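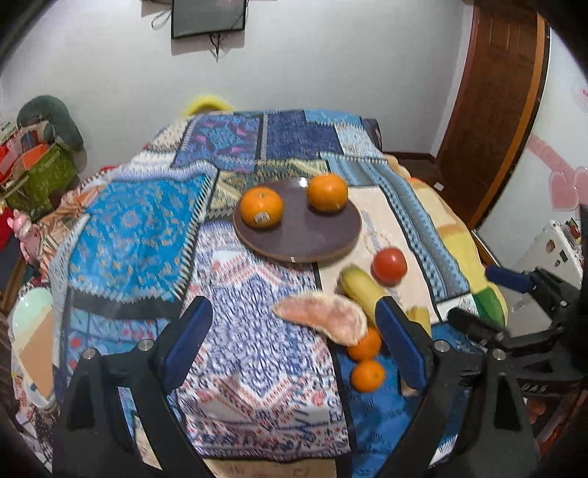

Ladi Balogun wrote to us that the new bus from Demberg to Stistodska is always on time in the morning, but in the evening she has waited 19 minutes at the Anozie stop and did not know if she should stay or walk home. We received several letters like hers after the winter timetable started, so in this issue we want to give the information again, and to correct one mistake that we made ourselves.

The mistake first. In our last newsletter we wrote that line 54 stops at Anozie on every trip. This was true until October. Now the evening trips go by the upper road, and they stop at Anozie only if a passenger has pressed the button or if the driver sees a person standing at the sign. The sign is on the side of the bakery, and it is quite dark there after sunset. Please stand close to the road and give a signal with your hand. The bus company, Atus, has promised a lamp for this stop, but we have not received a date for it.

Line 54 has four trips in the evening from Demberg station. The first two wait for the train from the city if the train is late, but only for a short time. The last two do not wait. If your train is delayed and you need one of these, please tell the conductor on the train, who can call the bus driver. Two of our members tried this in the past weeks. For one of them the bus waited, and for the other one the call came too late.

Tickets can be bought from the driver with coins or small notes. The machine at Demberg station also sells them, but it does not give the return ticket for Stistodska, even when you choose it on the screen. It prints two single tickets, and the price is higher. We reported this to Atus in writing. If it happened to you, keep both tickets and bring them to the counter in Demberg, where they will pay you back the difference.

The monthly pass is valid on line 54 and on the local train as far as Demberg, but not on the night bus. Several people asked about this. Children who travel to school with the yellow card do not need any other ticket before the evening.

Our petition for a later last bus now has 900 signatures. We thank everybody who went from door to door with the lists, especially in the upper part of Stistodska, where the streets are steep. We will give the lists to Atus together with your letters, with the names removed if you asked for this. If you still have a list at home, please put it in our mailbox next to the post office, also when it is not full.

The spring timetable was not yet printed when we finished this issue on 12 March 2020. As soon as we have it, we will hang it in the waiting room at Demberg and at the Anozie bakery.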